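Tritden shoppers asked to pay for "calm home" scheme
21 Apr 2019

A new storage advice service launched in Tritden this month promises to cut household clutter "for good". Residents may want to read the small print before they reach for their purses.

The service is run by Maltent, which already sells shelving through its shop on Lebrun Road. For £35 a visitor will spend an hour in your home and leave you with a written plan. A follow-up costs £17.
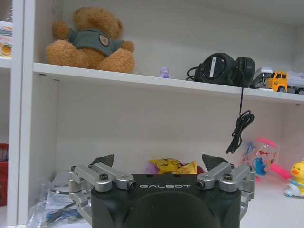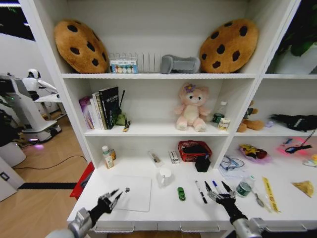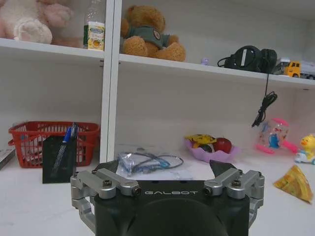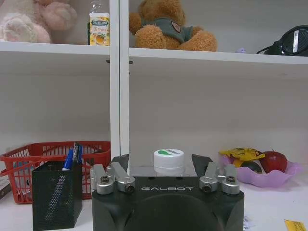 White shelving units.

Maltent says 817 households have signed up to hear more. It did not say how many of those have paid for a visit, and when this website asked, we were told the figure was "not being shared at this stage". Signing up means typing an email address into a box on the firm's home page, and anyone who enters the prize draw for a garden bench is added to the same list.

The claim that plans work "for good" rests on a trial in the village of Ilitz. Eight homes took part. The trial ran for the first half of April, which seems a short time in which to judge anything lasting, and each home was given free shelves at the start. Most people's spare rooms would look better after that.

Dexter Kapoor, who manages the scheme for Maltent, said the trial was "only ever meant as a first step" and that the feedback had been very warm.

"People feel calmer when they know where things are," he said. "We are giving them a way to get there."

Perhaps so. But the sample plan we were shown ran to two pages, and the first of them was taken up with Maltent's own price list. The second advised keeping things you use often at waist height and giving away what you no longer want. The library on Lebrun Road will lend you a book that says the same.

Mr Kapoor said residents were under no pressure to buy anything after a visit. He confirmed that visitors are paid a bonus on shelving orders — though he called it "a small one" — and that the £35 is not refunded if a customer is unhappy with the plan.

Visits can be booked at the shop or by phone. The follow-up must be paid for at the same time as the first visit.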